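Making a Home Proof Copy of Your Manuscript: Tips for the Kitchen Table

March 2021
By Inmaculada Salcedo
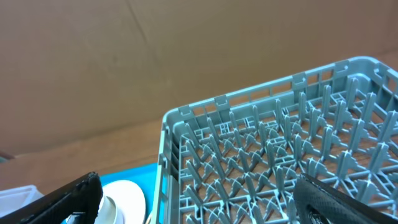 A plastic dish rack with upright prongs.

Before I send a book to the printer I always make one paper copy at home and bind it by myself. On paper I find mistakes which I have read past on the screen many times. My last manuscript, a family history of Cabral, had 483 pages, and I learned some things with it that can be useful for other authors.

Print in small parts. I print one chapter, let the sheets lie flat until they lose their curl, and then print the next. If you print all in one go and the printer pulls two sheets together on page 40, every page after it will be wrong.

Put the page number at the bottom outside corner, and the chapter name at the top. When the pile falls on the floor (mine did, in December) you will be glad for both.

Leave a wide inside margin. A glued back eats more paper than you think. I use one inch, and for a thick book a little more.

For the glue, take ordinary white craft glue that stays flexible when it dries. Knock the pages straight on the table, first the back and then the top. Press them between two boards with the back edge standing out a very small bit. Brush on a thin coat, wait until it is clear, and repeat. I give 3 coats. One thick coat looks faster but it cracks when you open the book in the middle.

Cover the table with baking paper, not with newspaper. Newspaper sticks to the glue and you will carry it on your cover forever.

Wash the brush at once in warm water with a drop of dish soap. Press the water out with your fingers, shape the hairs and dry it lying down. If it stands with the hairs up, water goes into the handle and the hairs begin to fall.

Let the book rest overnight under something heavy. Two dictionaries are good.

Read it with a pencil and a ruler under the line. Karabo Zulu, who edits for Ditbridge, taught me to read the last chapter first, when the eyes are still fresh. In the end chapters of my book I found 12 errors in this way, one of them in my grandmother's name.

Keep the marked copy in a box with the title and the month written on the side, at least until the printed books arrive and you have looked through one of them.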